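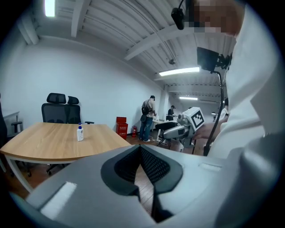
4.2 Who gets told first

I'll start with the notices themselves, as I spent most of April reading them. I had 300 death notices from the Petley papers, and in more than 40 the burial time was printed before the family were named. I hadn't expected that! My own grandmother's notice did it the other way round (name, children, chapel, then the time right at the bottom), and I suppose I'd assumed everyone's did.

Bronwyn Partington and I coded the lot separately and then argued over the odd ones. Former councillors were the worst. Their notices run on and on about offices held, and you have to hunt for the spouse. Martens found much the same in Waltano, though her papers charge by the line and ours don't, so I wouldn't push the comparison too far.

Nigel Fothergill, who wrote notices for the Stamel weekly for years, told me he always rang the family before the party office, and he was quite cross that I'd asked.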